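Forearm ache after changing desk height — stretch or rest?
Posted in Desk and Posture, July 25, 2020

Millia
I raised my desk by 3 cm and now get a dull ache along the top of the right forearm by mid-afternoon. No numbness or tingling. I do a wrist flexor stretch (palm up, fingers pulled back) twice a day, held for 33 seconds. Should I hold it longer, or stop until the ache settles? Keyboard is flat, mouse is on the same surface.

Villa
The top of the forearm is the extensor side, so your stretch is aimed at the wrong muscles. Arm straight, palm down, bend the wrist so the fingers point to the floor and press gently with the other hand. Stop at mild tension. Repeat 5 times per side.
Check the desk as well. If the surface is now above elbow height, the wrist stays cocked back all day and no stretch will make up for that. Raise the chair by the same amount and use a footrest if your heels lift.
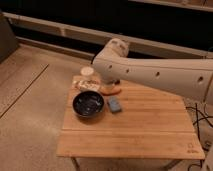
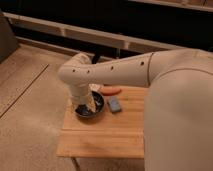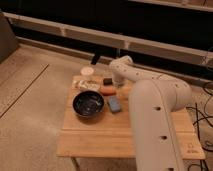
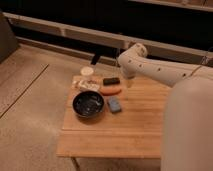
Small table with a light wooden top, four views

Lumanlan
Had the same thing, went away by itself. Try a different mouse?

Zoltov
Agree with Villa on the stretch. I would leave it out on days when the ache is already present at rest — gentle wrist circles are enough then. If grip becomes weak or the fingers go numb, see a physiotherapist before doing any more of it.

961 views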